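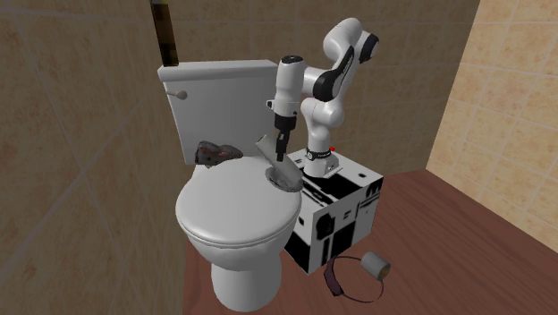
White toilet, small tiled room.

Toilet keeps running after flush, landlord says it's normal

Posted by Lajos Nyitrai
Jul 31, 2025

Hi all, we've been renting the top unit on Fulley Street for 14 months and the toilet has started topping itself up every half hour, all night long. Property manager reckons they all do it. Our last water bill was 3,000 litres over the one before and there's only two of us here! Can I swap the flush valve seal myself or does it have to be a licensed plumber?

ogbonna_k
Food colouring in the cistern, leave it 30 minutes, don't flush. If the bowl changes colour it's the seal. Take a photo and email it to the agent so it's in writing.

tapwasher
Seal's a five minute job. Turn off the stop tap, flush, twist the valve out, new rubber on. I've done 13 of these for family and never once rung a plumber.

Solcombe Sue
Careful with that, tapwasher. It's a rental. If he cracks the valve body it's on him, and then the agent has a lovely excuse to keep the bond. Make them send someone.

tapwasher
And wait till September while he pays for the water? No thanks.

Solcombe Sue
Well he can ask for the excess back, I did, and got most of it. You need the old bills though, and the date you first reported it.

Lajos Nyitrai
Did the colouring test with blue from the baking cupboard and yep, blue bowl. Email's gone to the agent. The cistern is a Gisico if that changes anything? Can't find a model number anywhere on it.

ogbonna_k
Look inside the tank on the back wall, or under the lid. Some of the older ones take an odd sized seal so bring the old one to the shop with you.

tapwasher
What she said about the bills is fair enough, I'll give her that. Still reckon you could've had it fixed by dinner.

Lajos Nyitrai
Agent just replied, wants to know which bathroom. There's only one. I'll ring them in the morning, and I've turned the stop tap off for tonight.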